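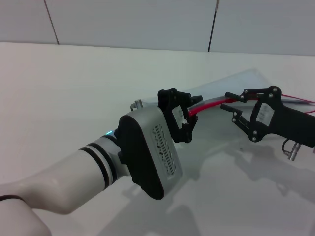
Stumosley Curtains

A table of windows and what people hung over them

Overview

This repository holds measurements and notes for 151 windows in 86 small apartments, all in Stumosley, a town with a great many small apartments and very few square windows. Each row is one window. It records how big the opening is, what hangs there now, how the rod is attached, and whether the person living with it would do the same again.

The project began with a curtain that stopped four inches above the floor. It had been sold as floor length. The floor had not been consulted.

Decorating guides tend to say "hang it high and wide," and that's good advice if you have wall to spare. Many of the windows in this table sit hard against a corner, a radiator or a kitchen cabinet, and in those homes high and wide will get you a rod in the fridge. We wanted to know what people do when the advice runs out of wall.

What's in the folder

windows.csv is the main table.
fabrics.csv lists the fabric of each panel, where known.
notes.txt has the free comments, with more than 700 of them, a good share about cats.
colors.txt maps the color names people used to a shorter set of plain ones.
CHANGES is what it sounds like.

Columns in windows.csv

home_id: a number for the apartment. It means nothing and isn't in street order.
window_id: unique in the whole table, so you can ignore home_id if you like.
room: bedroom, living, kitchen, bath or "the room," for studios.
width_in and height_in: the opening itself, inside the trim, in inches.
wall_left and wall_right: free wall on each side. Zero is common. Negative values were entered by one household and have been left blank.
rod_type: screwed, tension, wire, adhesive hooks, none, other.
drop: where the panel ends. Values are sill, below sill, floor, puddle and "almost floor."
lined: yes, no, or bedsheet.
light: the owner's rating of how dark the room gets, one to five.
again: would you hang it this way again? Yes, no, or "it's a rental."

"Almost floor" was added after the second week. It is now the second most common value in the column, right behind sill, and we think the curtain trade should give it a proper name.

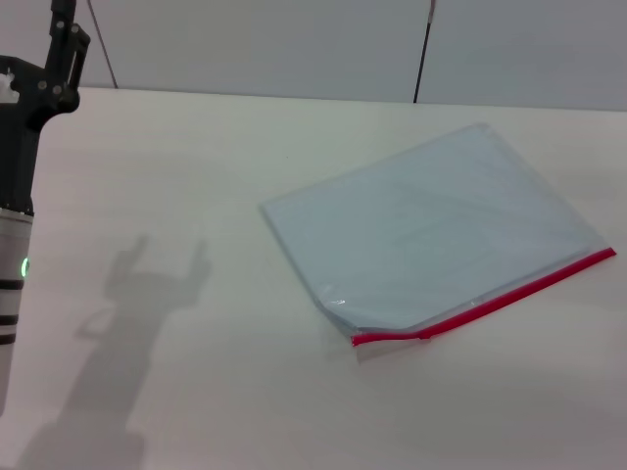
Ines Havel

How the measurements were made

People measured their own windows with the tape they had. We sent out a one-page sheet with a drawing showing where to start and stop, and asked for two readings of every width, top and bottom. Old buildings settle, and a window that is wider at the bottom will make an honest Roman shade look drunk. Where the two widths differed, the table keeps the smaller one, because that's the one your blind has to fit through.

If a sheet came back in centimeters, we converted it. If it came back in "hands," we wrote and asked.

The form went out in March, when the light is low enough in the afternoon to make everyone hate their curtains. The light ratings probably lean gloomy as a result.

Known problems

Tension rods are overrepresented. So are people with opinions about tension rods. The longest one in the table is 72 inches and spans a living room window on what its owner calls faith. Please don't treat that row as a recommendation.

Toom panels are entered by their label size. Several owners noted a shorter panel after the first wash, but they used different water temperatures and, in one case, a bathtub, so there is no shrinkage column.

Color is a mess. "Oatmeal," "sand," "linen" and "sad beige" all map to beige in colors.txt. If you need finer shades than that, you need a swatch, not a spreadsheet.

Bathrooms are thin on the ground. Frosted film has taken most of them.

Nothing was collected about cost. We tried it on the first draft of the form and found that people remember the price of a curtain about as well as they remember its fiber content.

Good uses

Picking a panel length for an awkward window by looking at similar ones. Filter by height_in and wall_left, then read the notes before you buy anything.

Checking whether adhesive hooks hold a lined panel. Look at rod_type against again, and brace yourself.

Settling arguments about puddling.

Less good uses

Ordering custom blinds for your own home. Measure your own window.

Saying anything about big houses. The table has no bay windows and exactly one window seat, currently used for shoes.

Companion list

The Bendel list covers rugs in the same town and uses the same home_id numbers, so the two can be joined if you want to find out which rugs clash with which curtains. It's kept separately and updated more often. Rugs are easier to measure. They lie still.

Adding a window

Fill in a copy of template.csv and send it along. New rows go in on Wednesday evening. Leave a field blank if you don't know it. Please don't round up to make your window feel better.

License

Free to use, copy and change. Mention Stumosley Curtains if you publish something from it. If you hang something from it, check the wall first.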